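Obi Planner 2: task planning software for kitchen manipulation
From Ranlow. Licensed per arm, runs on your own workstation.

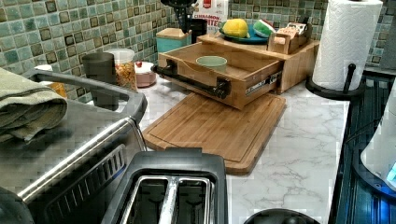
Does Obi Planner need a full 3D model of the kitchen before it can plan a task?

It works without one. You give it the fixed surfaces, such as the worktop height and the back wall, and it builds the rest from the camera views at the start of each task. If you already have a model of the room you can load it, and planning will start a little sooner.

What it does

Obi Planner takes a short written task, breaks it into steps and sends each step to the arm controller as a timed path. It is made for crowded worktops, where the arm has to reach between things that are close together and where some of those things open. A drawer pulled out over a cutting board changes the space on the counter, and the planner treats it that way. The drawer front, the handle and the exposed slide rail are all kept as separate shapes, so a path can pass over the handle without the whole cabinet being marked as blocked.

A bowl sitting in an open drawer is handled as part of the drawer until it is picked up. If the drawer moves, the bowl moves with it in the model. Closing is checked against the height of whatever is inside, and the planner will refuse to close a drawer if the contents stand higher than the opening. You can override this for soft items.

Moving parts

Drawers, hinged doors, lift-off lids and sliding trays are supported. Each is described by a small text file giving the direction of travel, the limit and the grasp area. Version 2 comes with 67 of these files, and most people start by copying the nearest one and changing the measurements. Long bar handles have their own grasp type, which allows the fingers to approach from above or from the front. Knob handles are in the same menu.

Shiny and see-through surfaces

Stainless steel appliance tops, chrome toaster surrounds and glossy cooktops give poor depth readings. The planner compares readings from several views and marks any area where they disagree as unknown. By default the arm will keep clear of unknown areas. Clear tubs with pale lids are found by their lids first, then given a simple box shape down to the counter. This makes the box slightly too large in some cases, and the margin can be trimmed under Object settings.

Labels

Printed words on packets can be used to choose between similar items. Part of a word is often enough, so a package with CINNAMON on it can still be matched when something is standing in front of the rest of the label. Very small print on sachets is ignored unless you turn on close reading, and that adds a camera move before the grasp.

Replanning

Paths are checked against the camera views seven times a second. If an object has moved into the path, the arm slows, a new path is worked out and the step carries on. If no path is found within the time you set, the arm returns to its last clear position and the log records which object was in the way.

What you get

Planner software for one arm
Scene viewer with step-by-step playback
Moving parts library, 67 files
Controller link for Judness and Esstead arms
Log export in plain text
One year of updates and email support

What you need

A workstation with a supported graphics card
At least 2 depth cameras, one of them on the wrist
A parallel or jointed gripper with position feedback
A wired network connection to the arm controller

Other arms can be used through the open controller link, but we do not test them and support is limited to the planner side. The planner does not replace the safety stop on your arm, and it must not be used as one.

Price

3,869 pounds per arm, plus VAT. Teaching labs pay the same for the first arm and half for each one after it. Upgrades from version 1 are free if the licence was bought after October. Scene files from version 1 will open, though drawer limits need to be entered again by hand.

Known limits in this release

Cloths are treated as flat or folded blocks. The planner can move around them and can pick one up by an edge, but it will not fold.
Cables and thin cords are often missed by the depth cameras. Draw a keep-out area by hand where a cord crosses the worktop.
Two arms can share a scene, but only one can move at a time.
Setting up a new kitchen takes nearly two hours the first time, most of it camera calibration.

Support

Questions about licences and orders go to Chidubem Amadi. Questions about controller links, moving parts files and calibration go to Osaze Olatunji. Please attach the log and the scene file, and say which version of the controller link you have.

Page updated 1st February.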